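Ordering and Collecting FAQ
Last updated 11/6/12

How many of the Primard silver owl coins were struck?
The limit was 3000. The mint delivered 2989. We asked about the other eleven and got a very polite letter that did not mention them.

Does a lower certificate number make my coin worth more?
To some buyers, yes. The silver is the same in all of them. If you want a number under 100, ask before you order, and please don't ask for number 1. It's gone, and so is number 7, and so is whatever your birthday is.

What does it cost?
The owl is $62. The two-coin set in the Väisänen case is $190, and yes, we can do that math too. It's a very nice case.

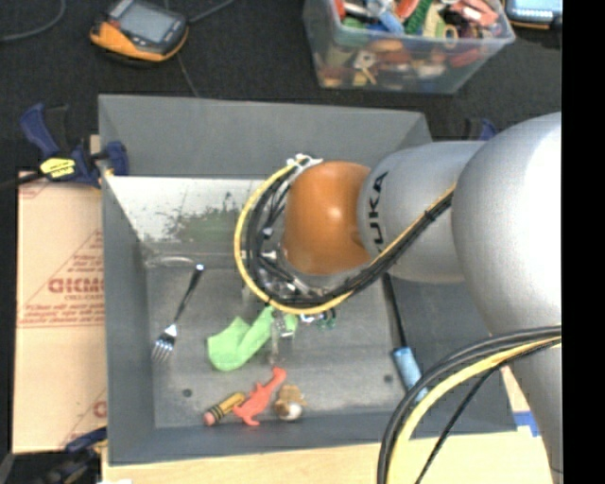 Can I take the coin out of its capsule?
It's your coin. Hold it by the rim, over something soft, and don't breathe on it with any enthusiasm. We can't take back a coin with a thumbprint on the owl.

Should I clean it?
No.

But it has a little toning.
Still no. Toning is what silver does, and plenty of collectors pay extra for it. Toothpaste is for teeth.

Is the Justudo edition the same coin?
Same owl, different reverse, and an edge inscription you'll need a loupe to read. Ullora sold both in October and we still have a few of the Justudo left.

Do you ship to a P.O. box?
Only for single coins. Sets need a signature, and a box can't sign.

My certificate has a typo.
They all do. It's on the second line. Please stop mailing them back to us.

Will you buy my coin back later?
Sometimes. Send us the coin type and certificate number and we'll make an offer, which you are free to find insulting.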